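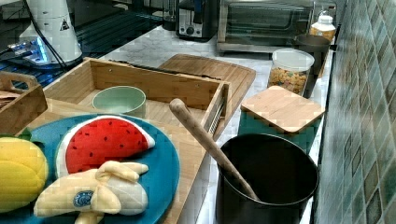

Plush fruit on the blue plate, big wooden tray behind it.

Posted December 8, 2019 by the Mumwood kitchen page

Counter reset, the quick version. I do this before the kids take over the kitchen for play food, and again when the holidays get close and there's baking to do. You need a tray, a rag, dish soap. Skip the fancy spray.

First – pull everything forward, off the wall. Don't sort yet. Crumbs live back there.

Wipe the stone with warm soapy water, then plain water, then dry it. No vinegar on marble, it etches. I learned that in November and the ring is still there.

Next the play food. One plate, and whatever doesn't fit on the plate goes back in the bin. Plush stuff soaks up grease so keep it well away from the stove. Ours get a cold wash in a pillowcase, knot the end, air dry. Check the tag first, some say surface wash only.

Knives. Move them before any kid comes near the counter, not after. Drawer or a high magnet strip. Same for heavy pots, push them back from the edge.

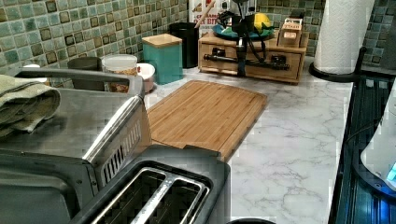 The back row is where most counters go wrong. People line up every jar they own and then can't reach the outlet. Pick what you use daily and put the rest in a cupboard. Tall things to the back, so the teal canister with the bamboo lid stands behind the little white bowl and you can still grab the bowl one-handed. Clear jar for the granola or oats kind of thing, you see when its running low. Utensils in one tall holder, handles up.

Toaster and toaster oven: unplug, let them cool all the way, then empty the crumb trays over the sink. Shake the toaster upside down too. Keep towels off the top when the oven's on – and leave the side vents clear, a hand's width at least.

Cutting boards last. Scrub, rinse, stand on edge till dry. Oil once a month, more if the wood looks chalky. Get into the juice groove with an old toothbush.

Done. Put the tray back and stop fiddling with it.

Contact | Copyright 2019 Mumwood | Back to top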